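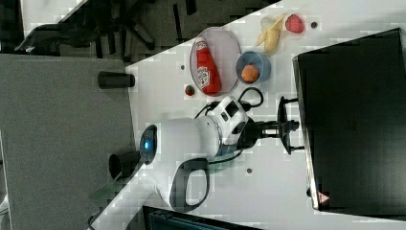
Ketchup on a plate, and some fruit

My sister Orla called at 6 a.m. to tell me she'd sold the boat. Our boat! The one Dad won off Brendan Dolan in a card game (or stole, depending on which Dolan you ask). She got 548 for it and a used lawn mower.

"We don't even have a lawn," I said.

"Well, you do have a window box," she said, and hung up.

So I drove the 70 miles to the harbor, still in my slippers, all set to yell at somebody. And there was old Brendan, sitting in the boat, crying and eating a sandwich. He moved over to make room. I got in, and he gave me the half without the pickle.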